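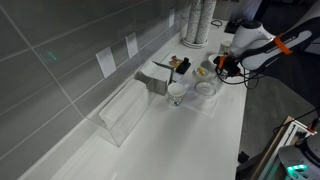
READING AND RECEPTION

Fri 22 November
Bernadette Le Goff

4. What early reviewers say about second books

Romance readers who receive advance copies are a wonderfully generous group to study. They write fast, they write at length, and they remember the first book in a series far better than its blurb does. This section looks at how they treat the second one. Our collection holds 1,483 advance reviews of second-in-series romances, all posted to the reader site Gendeo before the book went on sale in August.

4.1 The couple from last time

The strongest pattern was also the most fun to find. Reviewers look for the first couple straight away, and they tell other readers how much of them to expect. A short visit at a wedding or a family dinner goes over very well. A full subplot splits opinion - some reviewers call it a gift, others say the new pair never got enough room.

We read 200 of the reviews closely, line by line, and here the language gets really lively. Reviewers of Treveo, a small-town series with a new pair in each volume, talk about the earlier leads as neighbors. One wrote that she "would have been hurt if they hadn't waved." Reviewers of Rugemalira, where the same two people carry every book, have no old couple to greet, so they spend that space on whether the marriage still has any spark in it.

4.2 Can it be read alone?

Almost every reviewer we read closely takes up this question, often in the last paragraph and often in the same few words. What they mean by it varies a lot. For some, a book stands alone if the plot makes sense. For others it has to make a newcomer feel something when an old character walks in, and that is a much harder test!

The Wudar books are a lovely case. Their second volume opens 20 years before the first, and reviewers who came in cold liked it every bit as much as returning fans did. Several went back and read the first one afterward, then changed their reviews to say so. We kept both versions, and the changes are small but telling: a hero who was "cold" becomes "careful," and a slow opening becomes a patient one.

4.3 Spoilers

Reviewers guard the ending of the new book closely and give away the ending of the old one without a second thought. Only the most careful post a warning first. I would love to see someone follow this into third and fourth books, where there is so much more to give away.

Related items
Cover copy and the promise of a happy ending
Star ratings in long-running series
Who rereads, and when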